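Open Afternoon at Promurent: Tables, Mugs and a Great Deal of Carpet

I went to the Promurent open afternoon in January expecting a showroom. The invitation said "household and bath," and Pettigrew, the bus stop, is a 30-minute ride from anywhere you would choose to be, so I had pictured chandeliers at the very least. What I got was gray carpet, beige panels and a sticker with my name spelled wrong.

Gisela Salinas ran our tour, which had 6 people on it and one thermos. She walked fast and answered questions over her shoulder. The first stop was the storage hall, where we admired shelving. The second stop was more shelving. By the third I had started to have opinions about brackets.

Then came the table corner, and I perked up. The job there is tidying a bathroom counter, boiled down to its bare bones: one tube of toothpaste, one teal mug, one pale table with rounded corners. The tube goes into the mug and stands there. I do the same thing every morning with much less concentration.
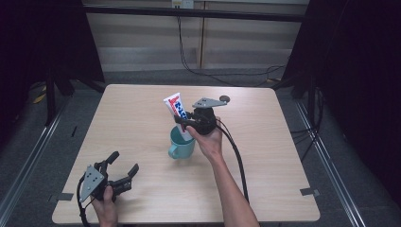

Page last changed: January, 4:15 p.m.

I liked the mug more than I should have. It is a deep teal with a lighter turquoise inside the rim, and if the gift counter had sold them I would have come home with two. The gift counter sold pens.

Edem Annan, who was on the tour because he is fitting out a rental, wanted to know whether a toothpaste tube should be stored cap up or cap down. This took up a good part of the visit. Gisela was for cap down. Ohemaa Mensah said hers lived flat in a drawer and had never complained. I kept quiet, having once left mine on a windowsill for a whole summer.

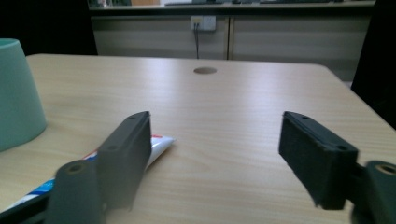 The drawer people do have a point about space. A mug takes up a fair bit of a small sink, and the toothbrushes want to get in there too. Edem wrote "drawer?" on his hand and underlined it.

We finished in the Skurkard room, named after a line of tables they used to carry. Coffee was served there in paper cups, at a place with a perfectly good interest in mugs. There were cookies, two kinds, and the oat ones went first.

If you go, take the early bus and wear something warm for the storage hall. Parking is behind the building, and the door you want is the one without a sign.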